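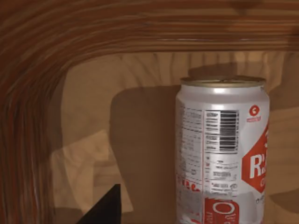

Coseck Student Robotics Program: simulator view of the beverage can task, wooden compartment.

1/ The Coseck Student Robotics Program is pleased to share a progress report on this year's simulation project. Student teams are teaching a virtual robot arm to carry out small jobs in a kitchen. All work at this stage takes place on the computer.

2/ The project is led by Onyekachi Nwankwo, who teaches the second-year robotics course. Kipchumba Shemweta serves as technical adviser and reviews each team's code before it is added to the shared library.

3/ There are 9 teams enrolled. Each team writes its own control program and submits it to the same simulator, known in our course materials as Lukumay. Teams may read one another's notes but may not copy code before the scoring round.

4/ The first assignment concerns a single aluminum can standing upright inside a wooden compartment. The program must bring the gripper in from the side, close on the can, lift it, and set it down again upright. Contact with the compartment walls is recorded and reduces the score.

5/ Lighting has been the main difficulty. The can is shiny, and a large shadow falls on the back panel beside it. Several early programs treated the edge of the shadow as the edge of the can and closed the fingers too soon.

6/ Team Torker addressed this by comparing views from two positions before the arm moves. Their written explanation was clear enough that Mr. Shemweta has asked for it to be included in next year's handbook.

7/ Each submission is run for 200 attempts under changing light and can positions. To pass the first assignment, a program must succeed in 90 percent of those attempts. Results are posted to the course page with the team name and the full error log.

8/ Students have asked whether they may write a separate rule for each lighting setup. They may not. The setups used in scoring are not released in advance, and programs that depend on known settings will be returned for revision.
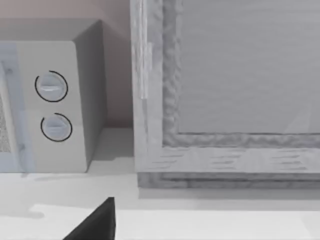 Simulator view of the countertop area used for the second assignment, with microwave and cabinet.

9/ The second assignment moves to the countertop. Teams must guide the gripper to the upper dial of the microwave, turn it to a set position, and withdraw without touching the cabinet that stands to the right.

10/ Turning a dial calls for a different approach from lifting a can. The fingers must line up with the raised grip bar before any rotation begins. A program that turns the wrong dial receives no credit for that attempt, even if the final angle is correct.

11/ Color has also required attention. The microwave, the counter, and the cabinet are all pale, and programs that relied on strong contrast in the can task have needed new methods. Ms. Nwankwo has set aside two class sessions for this subject.

12/ Teams have now logged 3092 practice attempts across both assignments. The program office thanks the students for keeping complete records of failed attempts as well as successful ones. The failed attempts are the basis for most classroom discussion.

13/ Team Brididitz has been approved to test a slower approach speed near the dials. The request was submitted in writing with supporting data, as the rules require. Other teams wishing to change a default setting should follow the same procedure.

14/ Final programs for both assignments are due in March. Each team will give a short talk on its design, followed by questions from the adviser and from students in the first-year course. Families are welcome to attend.

15/ Students who wish to join for the coming term should speak with Ms. Nwankwo. Prior experience with robots is not required. Applicants should have completed the introductory programming course or be enrolled in it at the time of application.

16/ This thread was prepared by the Coseck program office. Corrections may be sent to the office through the course page. December 25, 2024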